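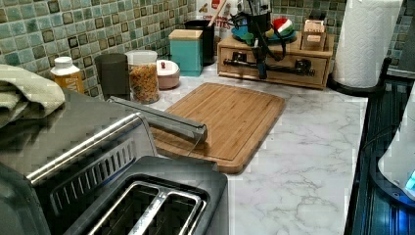
Section 3. Planning and Budgeting for a Kitchen Work Cell

3.1 Before an order is placed

This section is intended for organisations preparing to purchase a Kenditar arm for household task work. It should be completed by the person responsible for the budget, together with the person who will run the cell.

1. Appoint one budget holder. At the Omholm site this is Veronika Lengyel.
2. Write down the tasks the arm is expected to carry out during the first year. Tasks added later may call for a different gripper.
3. Measure the worktop, including its depth to the wall and the clear height above it.
4. List the appliances and containers that will remain on the worktop.

NOTE: Household items are charged to consumables. They should not be entered under capital equipment.

3.2 Preparing the estimate

5. Obtain 2 written quotations for the arm and the mounting. Delivery must be shown separately.
6. Enter the gripper as its own line. Finger pads wear and are to be budgeted as spares, at 4 sets per arm.

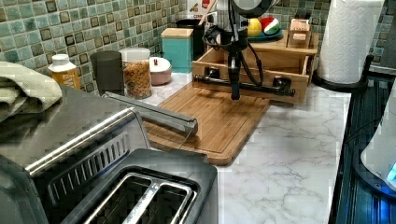 7. Allow for cable lengths from the arm to the controller. Cables should be long enough for the full reach of the arm and should be tied back where they could catch on objects.
8. Include operator training and the first service visit.
9. Send the completed form K-109 to Jonas Fankhauser for approval.

CAUTION: Do not order the mounting until the ceiling or wall has been inspected. Mountings made to measure cannot be returned.

CAUTION: Heating appliances kept within reach of the arm must be included in the risk assessment. The cost of an emergency stop must appear in the estimate, even where one is already fitted elsewhere in the room.

3.3 Delivery and payment

Orders approved in January are normally placed in the same month. Payment is made in 3 stages: on order, on delivery and on acceptance. Questions about invoices should be addressed to Fatima Oyelaran.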